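Unit 4 handout — Tolerances and fits

Read before the July workshop. Bring your own calipers if you have them; the shop set is shared.

**Why parts have tolerances**

No part is made to its exact size. A drawing gives a nominal size and the limits on either side of it. A hole marked 19 mm with a limit of plus 0.02 may measure anything from 19.00 to 19.02 and still pass.

Tight limits cost money. They mean slower cuts, more measuring and more scrap. Ask for them only where two parts have to work together.

**Three kinds of fit**

- *Clearance*: the shaft is always smaller than the hole. Used for pins that turn or slide.
- *Transition*: may come out slightly loose or slightly tight. Used for locating parts.
- *Interference*: the shaft is always larger. Pressed in, or the outer part is heated first.

**Worked problem (Pētersons, problem set 2)**

Hole 19.00 to 19.02, shaft 18.96 to 18.98. Largest clearance is 19.02 − 18.96 = 0.06 mm. Smallest is 19.00 − 18.98 = 0.02 mm. Both are positive, so this is a clearance fit.

**Edges and holes**

A small round hole is usually drilled. A slot is milled and lets a part shift before it is tightened — give its length and width separately on the drawing. Curved outer edges rarely mate with anything and can take the general tolerance.

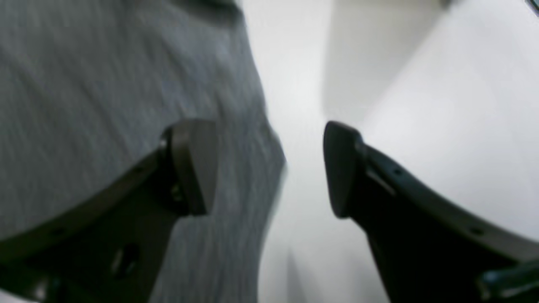 *Fig. 4.1. Gripper fingers. Note the round hole and the long slot in the left one.*

**For next time**

Do problems 3 to 7. For 6, sketch both limits before you calculate. Hand in on paper to Tarmo Ramanauskas.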